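## 4. Setting up the key board

Section 4 covers the key board by the side entry. Do this part after the lock boxes (Section 3) and before you hand out any sets. Allow two sessions, with an overnight wait between them for the adhesive.

### 4.1 What you need

- The grey panel, with its wall fixings
- Four white adhesive hooks, the diamond-base kind with a wire hook
- Isopropyl alcohol and two clean cloths
- Pencil, ruler and a spirit level
- Key rings: a small one for the door keys, a larger one for the car key
- The key register (green binder, shelf above the meter box)

The panel is for everyday keys only. Spares for the Dermont units stay in the lock box.

### 4.2 Mounting the panel

1. Hold the panel against the concrete high enough that small children can't reach the keys. Check that the shortest adult using it can.
2. Mark the holes in pencil. Take the panel away before you drill.
3. Drill with a masonry bit. Wear eye protection and a dust mask.
4. Vacuum the holes, push the plugs in flush and screw the panel on. Finish the screws by hand.

**Caution:** Don't drill near the conduit that feeds the outside light. If you aren't sure where it runs, ask Glenys Entwistle for the wiring plan before you start.

**Note:** Don't stick hooks straight onto the concrete. Adhesive pads don't hold on it for long, and they bring paint and dust away when they drop.

### 4.3 Fitting the hooks

1. Wipe the face of the panel with alcohol. Let it dry fully. Household spray cleaners leave a film, so keep them off it.
2. Pencil a light guide line across the upper part of the panel. Mark four positions along it, with enough room between them that a hanging set doesn't catch its neighbour.
3. Peel the backing from the first hook. Turn the base so it sits on its corner, with the wire hook pointing down.
4. Press hard on the centre of the base for a slow count of 16, then let go. Don't slide it to correct it. If it's badly off, take it down and start again with a fresh pad.
5. Repeat for the other three.
6. Leave everything empty overnight. In cold weather leave it a full day.
7. Rub out the guide line with a dry cloth.

**Caution:** These hooks are meant for keys. Don't hang bags, dog leads, umbrellas or the big torch on them, even for a minute.

### 4.4 Hanging the keys

Positions are numbered 1 to 4 from the left. Positions 1 and 2 are held for sets that go out with people during the day, so they'll often be bare. Positions 3 and 4 are in regular use.

1. Put the two door keys on the small ring and hang it on position 3.
2. Put the car key on the larger ring by itself and hang it on position 4. Don't add other keys to this ring.
3. Let each set hang free. The blades should point to the floor and nothing should be wedged between a key and the panel.
4. Write each set in the register with its position number. The door keys are set 204 and the car key is set 335.

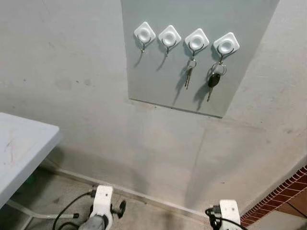
### 4.5 Signing keys out and back

1. Write your name, the set number and the time before you lift the ring off its hook.
2. Take the whole ring. Never split a set.
3. When you come back, hang the ring on the hook you took it from and fill in the return time.
4. If a set isn't back by closing, ring the person who signed for it. If you can't get hold of them, ring Jamie Pickering.

Sandamali Bandara checks the register against the board each Friday. Missing entries get followed up the same day, so please write clearly.

**Note:** Sets have no address or unit number on them and should stay that way. Don't add paper tags. The register is the only place where a set number is matched to a door or a vehicle, and it gets locked away at night.

### 4.6 Looking after the board

- Dust the panel with a dry cloth once a month.
- Marks on the concrete below can be wiped with warm water and a little dish soap. Old stains may not shift. Don't use bleach near the adhesive pads.
- Press gently on each base when you dust. If one moves, take the keys off and replace the pad.
- To remove a hook, warm the base with a hair dryer on low, then work dental floss behind it from the top corner. Roll off what's left of the pad with your thumb.

Replacement pads are kept with the Oakley padlocks in the second drawer. Tell Alfie Mapplebeck when you open the last packet.

Section last revised Thursday, January 24, 2019.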